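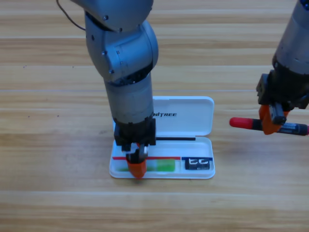
Seite 2 von 4

Federmappe aus Kunststoff: lohnt sich so ein Klappkasten überhaupt?

Ich will vor dem Schulanfang im September endlich weg von den Stoffmäppchen. Bei uns liegt nach zwei Wochen alles durcheinander, Anspitzerdreck in jeder Naht, und die Stifte sind stumpf, bevor sie einmal benutzt wurden. Jetzt überlege ich, ein weißes Etui aus Plastik zu nehmen, so eins mit Klappdeckel, flacher Schale und zwei Fächern, links das lange und rechts das kleinere. Im Laden von Wemar hieß es, das sei "praktisch unverwüstlich". Das glaube ich erst mal nicht. Hat jemand so ein Ding länger als ein Schuljahr in Gebrauch gehabt? Und was kommt sinnvollerweise in welches Fach?
Bistel

Unverwüstlich ist gar nichts, was ein Scharnier hat. Bei unserem ist genau da der erste Riss gekommen, und zwar an der Ecke. Die Schale selbst hat gehalten. Bevor du kaufst: Deckel mehrmals ganz nach hinten klappen und schauen, ob er flach liegen bleibt oder auf halber Höhe hängt. Wenn er hängt, drückt jedes Kind ihn irgendwann mit Gewalt runter.

Zum Einräumen: Bleistifte, Füller und ein kurzes Lineal ins lange Fach, Radiergummi und Anspitzer ins kleine. Das Lineal vorher messen! Wir hatten eins, das genau 2 Millimeter zu lang war, und der Deckel ging nie richtig zu. Anspitzer nur mit Behälter, sonst hast du den Dreck wie vorher, nur auf Weiß. Weiß ist übrigens eine mutige Farbe für jemanden mit Tinte in der Nähe. Bei uns ging Filzstift mit Spülmittel weg, Füllertinte nicht ganz.
Yip

Kauf halt wieder Stoff, kann man waschen. Außerdem klappern die Plastikteile, da freut sich die Lehrerin. Die 1000 Fächer braucht eh kein Mensch.
Sunonard

Nachtrag zum Klappern, der Einwand stimmt nämlich: Es klappert vor allem, wenn wenig drin ist. Ich habe ein Stück Filz zugeschnitten und unten ins lange Fach gelegt, ohne Kleber, damit man es rausnehmen und ausschütteln kann. Leise ist das immer noch nicht, aber im Ranzen hört man es kaum. Ob sich der Aufwand für ein Mäppchen lohnt, musst du selber wissen. Meins liegt inzwischen zu Hause auf dem Schreibtisch, in die Schule geht wieder eins mit Reißverschluss.
Yip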